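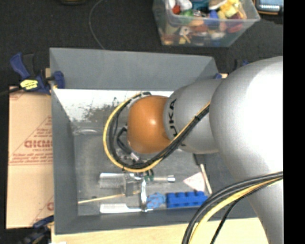
Zostau Housing Services is beginning its winter review of cords and cables in residents' homes. Every January our maintenance office receives reports of loose plugs and damaged cords, and most of the damage comes from sharp bends and from weight placed on the cord. A cord lasts longer when it is allowed to curve. Note the yellow cable, which bows out in a wide loop before it turns back, and the black cables beside it, held together with one small tie. Please read this thread before your building's visit. (1/20)

The review covers all 1,555 apartments we manage, including Rilier Court and the Dhillon Street buildings. Residents will receive a notice at the door and by email before a visit takes place. Visits are short. You do not need to move furniture ahead of time, but please make sure that staff can reach the outlets in your kitchen and living room. (2/20)

Last winter our office logged 123 repair requests involving a cord, plug or outlet. Of these, 47 came from apartments where a cord ran under a rug or behind a heavy piece of furniture. The remaining requests concerned worn outlets, cracked plugs and appliances that needed to be replaced by their owners. (3/20)

Rugs and carpets. Do not run an extension cord under a rug, even for a few days. Foot traffic wears the outer cover, and the damage stays out of sight. Heat also builds up when a cord is covered. If a lamp cannot reach an outlet without crossing a walkway, please move the lamp. (4/20)

Doors and windows. A cord that passes through a doorway will be pinched each time the door closes. The same is true of windows. Residents who use a cord to bring power to a balcony should contact the office about an outdoor outlet. In the Dhillon Street buildings these are already installed on the upper floors. (5/20)

Bends. Leave slack where a cord meets the plug and where it meets the appliance. These are the two places where wires inside the cover break first. If a sofa or bed frame presses a plug flat against the wall, pull the furniture forward or ask an electrical supply store for a flat-profile plug. (6/20)

Coils. An extension cord in use should be fully unwound. A tightly coiled cord holds heat, and the problem grows with the size of the appliance. If you find that most of the cord is left over, a shorter cord is the right choice. (7/20)

Ties. Soft fabric ties are preferred for bundling phone, computer and television cords. Plastic ties are acceptable if they are left loose enough to slide. Do not use staples, nails or bare wire to fix a cord to a wall or baseboard. Staples were the most common cause of failed inspections at Rilier Court last year. (8/20)

Space heaters. A space heater must be plugged directly into a wall outlet. Extension cords and power strips are not permitted for this purpose under the house rules, section on heating. Keep the heater three feet from curtains, bedding and upholstered furniture, and switch it off when you leave the room or go to sleep. (9/20)

If your apartment is cold enough that you need a space heater every day, please report it. A radiator may need to be bled, or a window seal may have failed. These repairs are carried out at no charge to the resident. (10/20)

Power strips. One strip should never be plugged into another. Strips are suited to lamps, chargers, computers and televisions. Refrigerators, microwaves, toasters, window air conditioners and hair dryers should each have a wall outlet. Residents who do not have enough kitchen outlets may ask for an assessment. (11/20)

Labels. Each cord and strip carries a rating, usually printed on a tag near the plug. Compare it with the wattage on the appliance. A cord marked for 600 watts is suitable for a lamp or a fan and is not suitable for a kettle. If the tag is missing and you cannot tell the rating, treat the cord as unfit for anything that heats. (12/20)

What to look for at home. Run your eye along each cord with the plug out of the wall. Replace the cord if the cover is cracked or flattened, if you can see colored wires inside, or if a prong is bent. Electrical tape is not a repair. (13/20)

A plug or outlet cover that feels hot, a buzzing sound from the wall, or a burning smell with no clear source should be reported at once, at any hour. Switch off the breaker for that room if you can do so safely. If you see smoke or flame, leave the apartment, close the door behind you and call 911 before you call us. (14/20)

Exchange table. During the review, residents may hand in a damaged extension cord at the front desk of their building and receive a new one of similar length, one per household. New cords have a grounded plug. The exchange is paid for from the general maintenance budget and does not affect your rent account. (15/20)

Old cords should not go in the trash chute. Place them in the gray collection box beside the mailroom, where they are picked up along with small appliances and batteries. Batteries go in the separate container marked for that purpose. (16/20)

Studeo residents: the shared study rooms in your building will close from 9 a.m. to noon while the floor outlets are replaced. The new outlets sit at desk height, so laptop cords will no longer cross the aisle. The laundry room and bicycle storage will remain open. (17/20)

Pets and small children. Chewed cords should be replaced the same day. Outlet covers are available from the front desk on request. For cords that must stay within reach of a child, a rigid cord channel fixed along the baseboard with adhesive is permitted, and you will not be billed for its removal when you move out. (18/20)

Staff who carry out the review will wear a Zostau badge and will not ask for payment. They will not open drawers or closets. If a cord needs attention, they will leave a written note that gives the room and the problem, and you will have two weeks to correct it. Notes of this kind do not count as lease violations. (19/20)

To change the time of your visit, reply to the email notice or stop by the office between 8 a.m. and 5 p.m. Notices are available in large print and in other languages on request. Residents who need help moving furniture away from an outlet may ask for it on the same form. (20/20)

Added following replies to this thread: holiday lights on balconies may stay up until the end of January. Please use sets rated for outdoor use, and do not connect more sets end to end than the package allows.

Added: the exchange table does not take power strips with surge protection, as we do not stock replacements. The front desk at Rilier Court had given out different information this morning and has been updated. Residents who were told otherwise may contact the office.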